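Print this page | E-mail this page

How a robot learns to fold a shirt

In our shared workshop in Livholm we are building a robot with two arms. We call it Cerow. It should learn one job that many children do not like very much: folding clothes.

Why is this hard? A wooden block has always the same shape. You can turn it or drop it, and it is still a block. A shirt is different. Every time you put it down, it gets new wrinkles. The robot must find the sleeves again and again.

So we teach it step by step. First, a person moves the arms, and the computer remembers every move. One shirt takes around 30 minutes to practice well. Then we change the shirt a little and start again. Until March we saved 347 practice folds - that is a lot of shirts!
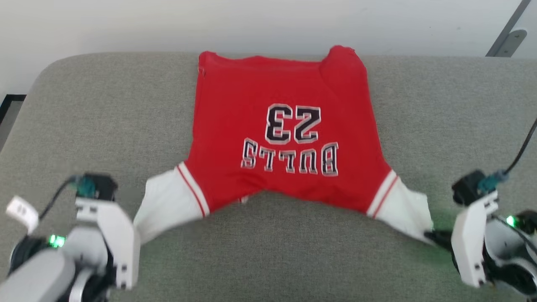 Sleeves are the most difficult part for Cerow. They are soft and they like to roll up. At the end of each arm there is a gripper, a kind of hand that can open and close. On the red shirt with BULLS and 23 on it, the right gripper holds the end of one white sleeve, and the left one stands close to the other sleeve but does not seem to hold it. When a gripper pulls too hard, the cloth slides away. When it pulls too little, the wrinkles stay.

Try it at home! Fold a T-shirt with only 2 fingers of each hand. Now you know how Cerow feels - if a robot could feel something.

Contact | Copyright Livholm Workshop | Back to top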